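Startseite > Wohnen & Arbeiten > Tische > Arbeits- und Esstische
Drucken | Per E-Mail weiterempfehlen
2024-09-02, Produkttext: Minttu Tuominen

Tisch Karncombe, schwarz gebeizt
Artikelnummer 512
Hersteller: Jodevix
Preis: 439 Euro inkl. MwSt., zzgl. Versand

Der Karncombe ist ein Tisch mit massiver Platte aus Esche und einem Untergestell aus Stahl. Jodevix baut ihn als Esstisch, viele Kunden stellen ihn aber ins Arbeitszimmer oder in die Werkstatt. Die Platte ist schwarz gebeizt und anschließend matt lackiert. Die Maserung bleibt unter der Beize sichtbar, bei seitlichem Licht stärker als bei Licht von oben.

Gegenüber der Vorgängerserie wurde die Platte verstärkt und das Gestell neu konstruiert. Die Querstrebe sitzt jetzt weiter hinten, so dass man an der Längsseite die Beine ausstrecken kann. Die alten Gestelle passen nicht an die neue Platte, weil sich das Lochbild geändert hat. Ersatzteile für die Vorgängerserie führen wir weiterhin, bitte beim Kundendienst anfragen.
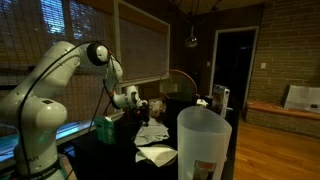 Maße und Material

Breite der Platte: 88 cm
Plattenstärke: 40 mm
Längen: drei Ausführungen, siehe Auswahlfeld bei der Bestellung
Platte: Esche massiv, durchgehende Lamellen, stabverleimt
Oberfläche: Beize auf Wasserbasis, darüber zwei Schichten Mattlack
Kanten: leicht gerundet, auf Wunsch gerade
Gestell: Stahl, pulverbeschichtet, schwarz
Stellfüße: höhenverstellbar, mit Filz oder Kunststoff

Der angegebene Preis gilt für die kürzeste Ausführung. Bei der längsten Ausführung liegt eine zusätzliche Mittelstrebe bei, die vor dem Aufsetzen der Platte montiert werden muss. Wer den Tisch mit Kabeldurchlass bestellt, sollte die Position auf dem Bestellblatt angeben. Nachträgliche Bohrungen führen wir nicht aus. Der Lack ist an selbst gebohrten Stellen nicht mehr geschlossen, das Holz muss dort neu versiegelt werden.

Massivholz arbeitet. In der Heizperiode, also meist ab Oktober, kann die Platte etwas schmaler werden, im Sommer geht sie wieder auseinander. Das Gestell hat dafür Langlöcher. Die Schrauben bitte nur handfest anziehen und keine Unterlegscheiben mit Zähnen verwenden.

Oberfläche und Pflege

Dunkle Platten zeigen Staub und Fingerabdrücke deutlicher als helle. Für den Alltag reicht ein weiches, leicht feuchtes Tuch. Danach mit einem trockenen Tuch in Richtung der Maserung nachwischen, sonst bleiben Schlieren stehen. Mikrofaser ist möglich, sollte aber nicht zu grob sein. Scheuermilch, Glasreiniger und Möbelpolitur mit Silikon greifen den Mattlack an oder machen ihn fleckig glänzend.

Wasser und Kaffee sollten nicht über Nacht stehen bleiben. Rotwein hinterlässt auf der schwarzen Beize in der Regel keinen Farbton, kann aber einen stumpfen Rand bilden. Heiße Töpfe gehören auf einen Untersetzer. Weiße Ringe durch Hitze sitzen im Lack und lassen sich nur durch Anschleifen und Neulackieren beseitigen.

Zur Auffrischung empfehlen wir das Pflegemittel Sinaga matt. Es wird dünn aufgetragen und nach kurzer Einwirkzeit abgenommen. Einmal im Jahr genügt. An einer Stelle an der Unterseite vorher testen, besonders bei Tischen, die schon mit einem anderen Mittel behandelt wurden.

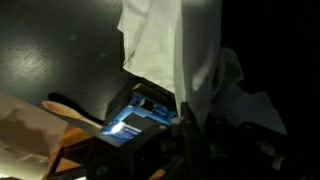
Kann man kleine Kratzer selbst ausbessern?

Feine Kratzer, die nur im Lack sitzen, werden mit dem Retuschierstift aus dem Zubehör unauffälliger. Geht der Kratzer bis ins helle Holz, zuerst mit schwarzer Beize nachtupfen, trocknen lassen und dann dünn überlackieren. Bei tiefen Dellen schicken wir auf Anfrage eine Anleitung zu.

Zubehör

Retuschierstift schwarz, matt
Pflegemittel Sinaga matt, Flasche mit Schwämmchen
Filzgleiter zum Aufschrauben, Satz für ein Gestell
Tischunterlage Husta, durchscheinend grau oder klar
Kabelwanne zur Montage unter der Platte
Ansteckplatte (nur für die mittlere und die längste Ausführung)

Die Unterlage Husta wird als Rollenware geliefert und von uns auf Länge geschnitten. Nach dem Auspacken sollte sie einen Tag flach liegen, bis sich die Rollkante gelegt hat. Auf frisch gepflegten Platten bitte warten, bis das Mittel vollständig abgetrocknet ist. Feuchtigkeit, die unter der Unterlage eingeschlossen wird, kann matte Wolken im Lack verursachen. Zugeschnittene Ware ist vom Umtausch ausgeschlossen.

Die Farbe Grau dämpft Spiegelungen, die Maserung ist darunter schwächer zu erkennen. Klar verändert die Farbe der Platte kaum, zeigt aber Staub.

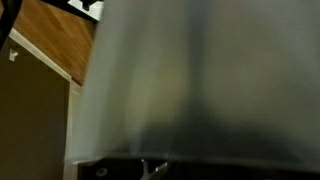

Durchscheinend und grau, aus der Nähe.

Lieferung und Aufbau

Der Tisch kommt in zwei Packstücken. Die Platte wird liegend transportiert und bis zur Bordsteinkante geliefert. Lieferung in die Wohnung kann beim Bestellvorgang hinzugebucht werden, bitte Etage und Breite des Treppenhauses angeben. Verpackungen nimmt der Spediteur nur bei Lieferung in die Wohnung wieder mit.

Für den Aufbau werden zwei Personen und ein Inbusschlüssel gebraucht, der Schlüssel liegt bei. Platte mit der Oberseite nach unten auf eine Decke legen, Gestell auflegen, Schrauben ansetzen und über Kreuz anziehen. Danach den Tisch gemeinsam umdrehen und nicht über die Kante kippen. Die Stellfüße erst am endgültigen Standort einstellen.

Transportschäden bitte auf dem Lieferschein vermerken und mit Fotos melden. Farbabweichungen zwischen zwei Platten kommen bei gebeiztem Holz vor und sind kein Mangel. Wer mehrere Tische nebeneinander stellen will, bestellt sie am besten zusammen, dann kommen sie aus derselben Beizcharge. Ein Farbmuster verschicken wir kostenlos, höchstens eines je Haushalt.

Fragen zum Tisch und zu Ersatzteilen beantwortet Zoia Onyshchenko vom Kundendienst. Bitte immer die Artikelnummer und die Ausführung nennen.

Schlagwörter: Esstisch, Arbeitstisch, Esche schwarz, Massivholz, Jodevix
Seite drucken | Seite per E-Mail senden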